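Home storage

From the Murkent household wiki. Last edited Aug 3, 2021. Needs more sources.

Home storage – the keeping of things in a house when they're not in use. Covers cupboards, shelves, racks, baskets, tins, bags, pouches, the shed. Usually split into long-term (camping gear, winter doonas) and everyday (keys, chargers, scissors). Commercial storage has its own article.

History

Older houses had very little built in. Chests, hooks, a dresser if the family had money. Clothes were fewer and got folded. Pantries came with bigger kitchens, the linen press after that. Built-in robes turned up in project homes and then pretty much everywhere. Plastic changed the cheap end of things – tubs with clip lids, stackable, replaced tea chests and cardboard in most garages.

Small items were the last to be sorted out. Buttons went in tins, screws in jam jars. Chargers and cords made a new problem, as they tangle and all look the same colour in a drawer.
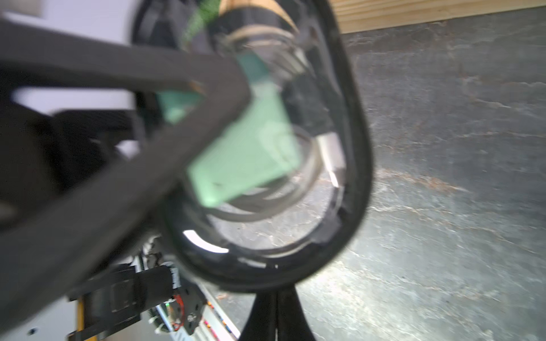 Pale green block and a round, black-rimmed item.

Types

Closed. Boxes, drawers, lidded tubs. Keeps dust out. Easy to forget what's inside, so labels matter more here then anywhere else.

Open. Shelves, hooks, trays, wire baskets. Everything on show. Good for things used daily. Divided baskets are handy for mail, seed packets, kids' socks. Wire ones also let air through, which helps with onions and damp gloves.

Hanging. Over-door racks, rails, pegboard. Saves floor space, needs a decent fixing. Plasterboard on its own won't hold much weight.

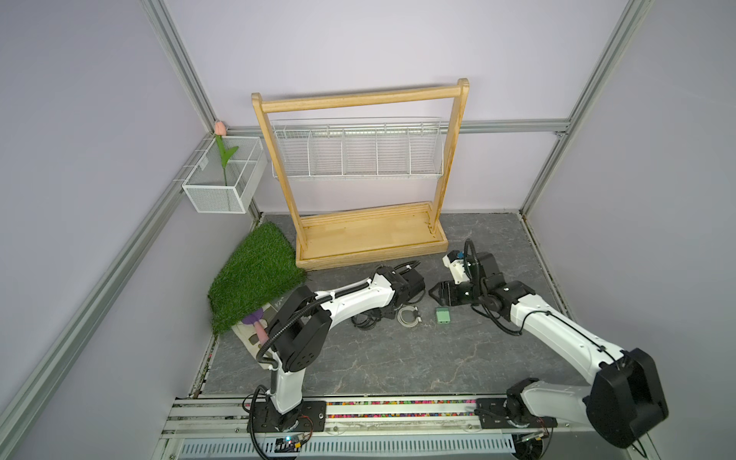 Bence Virág, writing on the talk page, disagreed with the split into open and closed and said the only useful question is how many moves it takes to put a thing away. One move and people do it. Three moves and it lives on the bench. The section was left as is, with a note to come back to it.

Labelling

Paper tags, masking tape, paint pen, printed strips. Masking tape falls off in a hot shed by the second summer. Paint pen stays on plastic but is a pain to change. The Mestus system uses numbers only, with a list kept inside the pantry door – works until the list goes missing. Bronia style labels go by room instead of contents, so a tub says "laundry" and you look inside.

Clear containers get around some of this. Contents still shift and hide each other, so writing on the outside is common anyway. 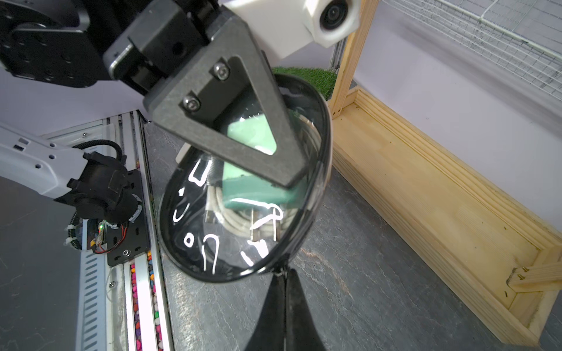

Clear pouch with a black rim, marked by hand in white. Coiled white cable inside.

Cords and chargers

Coil loosely, don't wrap tight round the plug. One cord per bag if there's room. Tag the end with what it belongs to. The Mofokeng method is to put any unknown cord in a bag dated with the month, say May, and toss it at the next clean-up if noone has asked for it. Old cords go to e-waste, not the red bin.

Safety

Heavy things low. Nothing stacked in front of the meter box. Loose batteries kept apart from coins and keys. Button batteries locked up well away from kids. Tall shelves fixed to a stud. Check the load rating – a shelf 800 mm wide sags sooner than a short one of the same board.

See also

Pantry
Linen press
Shed (garden)
Pegboard
Hard rubbish collection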